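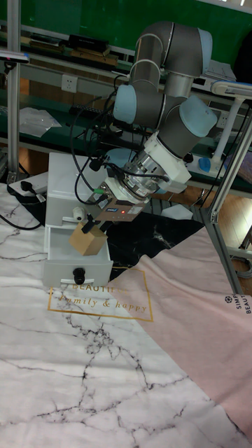

Mini drawers back at Skistgate, in white only for now

Skistgate has restocked its small two-drawer cabinet, the tabletop one that sold out back in November. In stores now, online from 10 a.m. tomorrow. White only. Other colors "maybe spring," according to Ruairí Gallagher, who buys the storage range for the chain.

Same basic cabinet as before. Two drawers, one on top of the other, a round knob on each. Knobs can be mixed, a white one up top and a black one on the lower drawer for instance, and spares are sold singly at the counter. Good news for anyone who lost one in a move.

First batch is 4,000 cabinets, split across 51 stores. Smaller branches will get 20 each and no more until the next truck, so call ahead. Limit of two per customer. Gallagher said the last run went faster then anyone planned for, mostly to people wanting somewhere to put keys, chargers and kids' building blocks.

Also new on the same shelves: wipe-clean table cloths from Grunditz, in a white marble pattern, a black marble pattern and a pale pink with gold lettering. The pink is the short-stock one. No word yet on wether it will be reordered.

Cabinets bought in the fall with a sticking lower drawer can still be swapped. Bring the reciept, or the card you paid with. The Pondora outlet is not taking part in the swap but will have the new stock by the weekend. Prices unchanged.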